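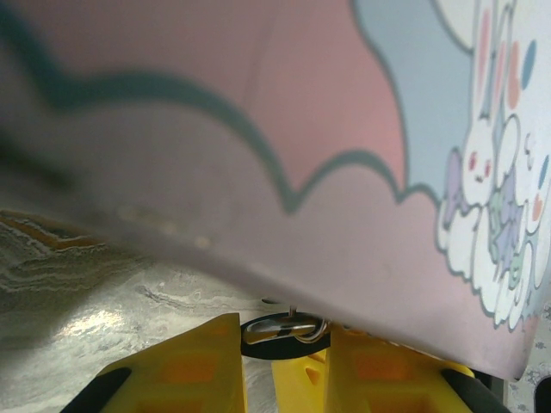

What do you keep in a little tin once the lollies are gone?
Buttons, stamps, hair ties, spare keys, tea bags, birthday candles, and in my case embroidery thread, which has taken over everything else in the house.

I have loved small tins since I was tall enough to reach my grandmother's sewing shelf, and I've been meaning to write about them for ages. Mum reckons I'd keep a tin before I'd keep the biscuits. She's right! There's something about a lid that fits properly, and a picture on top that somebody took the trouble to draw.

My favourites at the moment are the pastel ones with cartoon animals on them. Long floppy ears get me every time. I like a hinged lid with a clasp at the front too, because a lift-off lid always ends up under the couch (I have lost two that way and found one). The colours matter more than they should — pale blue, dusty pink, that soft lavender that goes with nothing I own and looks lovely anyway.

The other half of my obsession is what goes behind and underneath them. I'm a wallpaper person now. It started in June when I papered the inside of the linen cupboard with the end of a roll, and since then every shelf has been looked at with a greedy eye. Small flowers on a pale ground are my weakness, especially blue ones, and if there's a marbled surface below them, well, I'm done for. My friend Tatu Langat says the two patterns should fight. I don't think they do. The stone look runs sideways in long wavy bands and the flowers sit in their own little clumps, so the eye has somewhere to go.
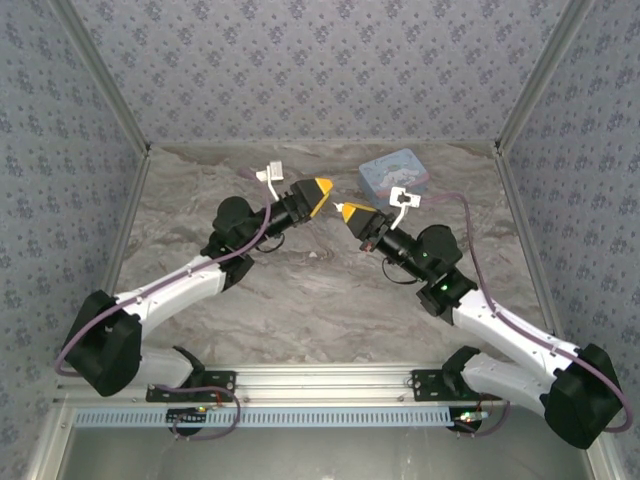 Blue-purple flowers on the walls, marble veins underneath. Swoon.

If you want to try the same thing at home, this is how I did my shelf, which is 40 cm deep and sits above the desk. It's a nice Sunday job and very forgiving.

1. Take everything off and wipe the shelf down with warm soapy water. Let it dry properly, and go and have a cuppa while you wait.

2. Cut the paper a bit bigger than the wall behind and start from the middle, smoothing outwards with an old bank card. I used leftover Praddale paper and it slid about nicely before it grabbed. Match the flowers at the corners if you can. I couldn't on the left side, and only Tatu has noticed.

3. Lay the marble-look vinyl from back to front, peeling the backing as you go. Keep the veins running side to side so the shelf looks wider.

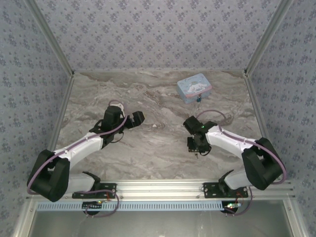
4. Put one thing back. Just one! Step away, come in again from the hallway and see if you like it. A pale blue tin is a beautiful place to start because it picks up the cool tones in the paper and still stands out against the grey.

5. Turn it a little. Dead straight looks like a shop, and a slight angle lets you see the picture and the clasp together.

I stopped at step five for nearly a week, I was enjoying it so much. Then the thread came back, and the scissors, and the jar of bobbins.

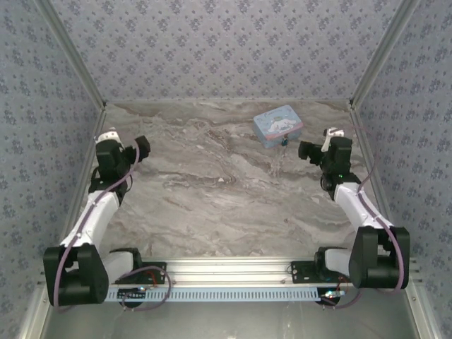 Little blue tin, floppy ears and all.

Next on my list is the bathroom cabinet, if I can find another offcut in the same blue. Caroline Kombo has promised me first look at her box of tins when she moves house, and I've already cleared a space. Tell me what's in yours, I love hearing it!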